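About us

Hello, and welcome to Drernell Rounders & Softball Club! I started the club with a handful of people from my old works team, mostly so we'd have an excuse to carry on playing once the firm moved away. We had one decent bat between us and a pitch that sloped towards the canal. We've got 851 members on the books now, if you count juniors and social members (and I do, because they're the ones who come on the coach trips). 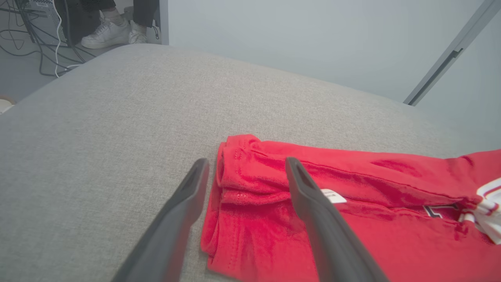
Where we play

Home is the Grodadby ground, just past the garden centre. We've two diamonds, a pavilion with a working kettle and a car park that fills up quickly on a Saturday — come by bus if you can, as the stop's right outside the gate. Juniors use the lower diamond, and the mixed league has the top one from May until the light goes.

Every June we host the Brakau Cup, a day of short matches for 18 teams from all over the county. I love it. It's loud, it overruns every year and somebody's dog always ends up at second base. 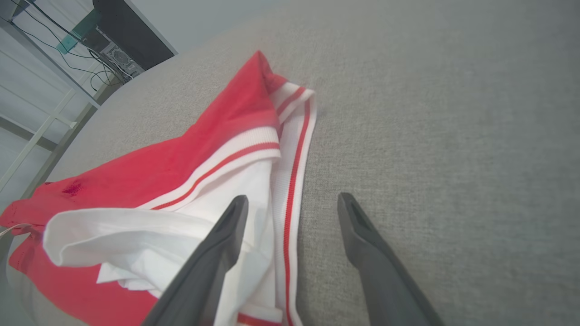 We've won it twice ourselves, both times against Skjelbred, who are very good and have never let us forget the three finals they took off us in between. They're a lovely lot though, and we share a winter training hall with them.

Joining in

You don't need any experience. Come along to a beginners' session, borrow a glove and see how you get on. Your first 2 sessions are free, and after that you can pay as you play or join for the season.
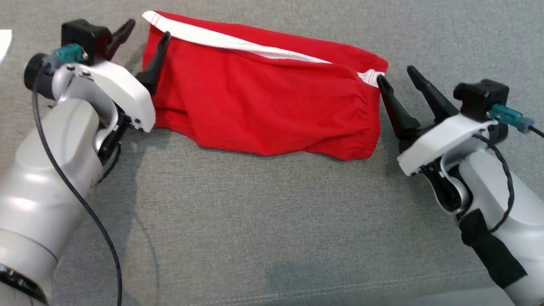 Red and white, our club colours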